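Funmilayo Amadi
Okay I've been threatening to do this for months, so: a thread about moving back to the town where I grew up, and specifically about trying to learn how to bake bread in an apartment whose oven has two settings, off and volcano.

Funmilayo Amadi
Some background for the new people. I left Plenholm at eighteen and swore I'd only come back for holidays. Then the rent in the city went up again and my aunt's old upstairs unit on Penrose Street opened up, and here I am with a box of pans and a lot of opinions.

Funmilayo Amadi
First loaf: a brick. I followed the recipe to the letter (I thought!!) and it came out so dense that I cut my thumb trying to slice it. Ate it anyway with a LOT of butter. My standards on a Monday night are not high.

Funmilayo Amadi
Second loaf: worse?? I forgot the salt. If you have never had bread with no salt in it, picture chewing on a sponge that has given up. Birds got that one.

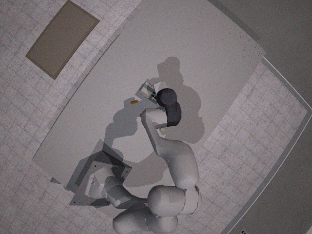 Big gray table, tiny little things on it. Mood.

Funmilayo Amadi
So I posted about it on here and Cillian Gallagher, who I haven't talked to since high school chemistry, slid into my messages to ask what temperature my water was. My water! I had been using it straight out of the kettle like a maniac. Apparently you can kill yeast. I've been committing crimes.

Funmilayo Amadi
He also told me to get a kitchen scale and stop using the chipped mug I'd been calling "a cup." I got the cheapest one the hardware store on Aklow Avenue had. It beeps at me when I turn it on and beeps again when it shuts itself off, always right when I'm halfway through pouring the flour.

Funmilayo Amadi
But oh my gosh, the difference. 1000 grams of flour on a scale is a real amount of flour! With the mug I must have been off by a mile every single time. I made the dough that night, stuck it in the fridge, and went to bed feeling like a scientist.

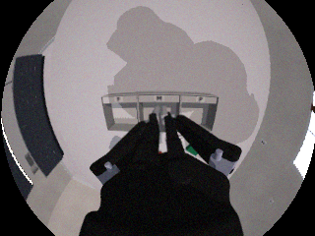

and then at 3 in the morning I woke up convinced I'd left the lid on too tight and the bowl was going to explode. Went and checked. It was fine. It had grown a little and it smelled kind of like beer. I stood there in my socks with the fridge open, just looking at it, so proud.

Funmilayo Amadi
Now the oven. I bought one of those dial thermometers you hang off the rack, and when I set the knob to 425 it went all the way past 500. My aunt says it's always been like that and you "just know." Ma'am, I did not know!! You lived with this for years and made perfect pies in it!

Funmilayo Amadi
Her fix is to prop the door open with a wooden spoon for the first few minutes, then take the spoon out when it "smells right." I asked what right smells like and she hung up on me. (She says the call dropped. Sure.)

Funmilayo Amadi
Tried it her way on Saturday, spoon and all. Crust came out dark brown, almost too dark on one side, and it made that crackly noise while it cooled. I recorded the noise and sent it to everyone I know. My sister replied with a thumbs up, which from her is basically a parade.
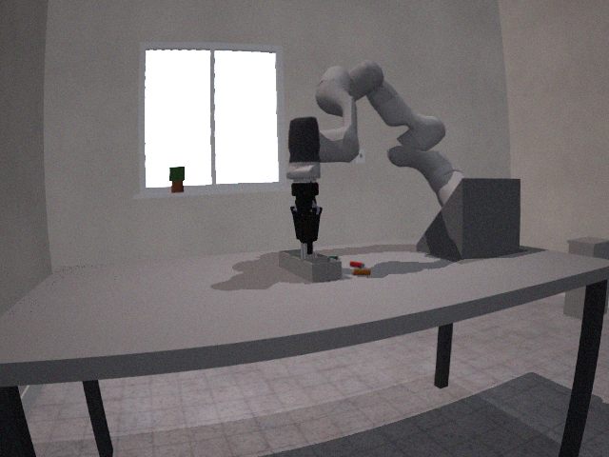

Funmilayo Amadi
The inside was still a bit gummy near the bottom, so I know I cut into it too early. Everyone tells you to wait and I waited 11 minutes, which I thought was very grown-up of me. Cillian says try an hour. An hour! With the whole apartment smelling like that!

Funmilayo Amadi
Things I still want to figure out -- how to get the loaf into the pot without burning my wrists, whether rye flour is worth the money, and what to do in July when it's going to be a hundred degrees up here with the oven on.

Funmilayo Amadi
If any of you bake in the summer, tell me your secrets. Do you go at night? Do you give up and make flatbread in a skillet? I'm open to the skillet.

Funmilayo Amadi
Anyway there's another dough in the fridge right now, this one with walnuts. I'll post the crackle tomorrow if there is one.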